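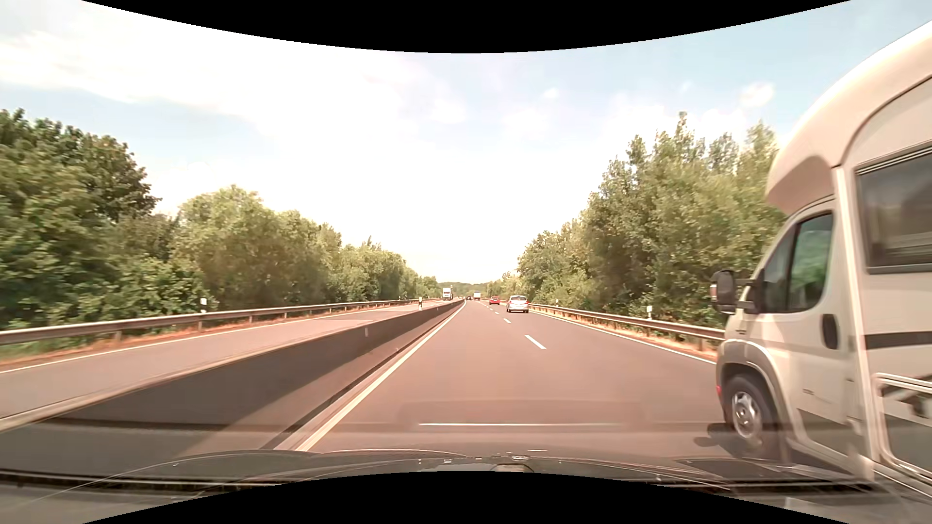
What does Bevora roadside cover include?
Towing to the nearest licensed repairer, battery replacement and tire changes. Fuel delivery is billed at cost.

Is there a mass limit?
Vehicles over 3500 kg need the Prarell add-on — quote form 1216 when you call.

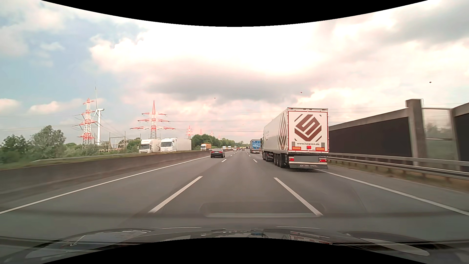 Trailers are covered only if listed on the same policy. Each policy allows 7 callouts a year.

How do I dispute a charge?
Write to Hermenegildo Esquivel, Claims Centre, Gilach office. Include the invoice and job number.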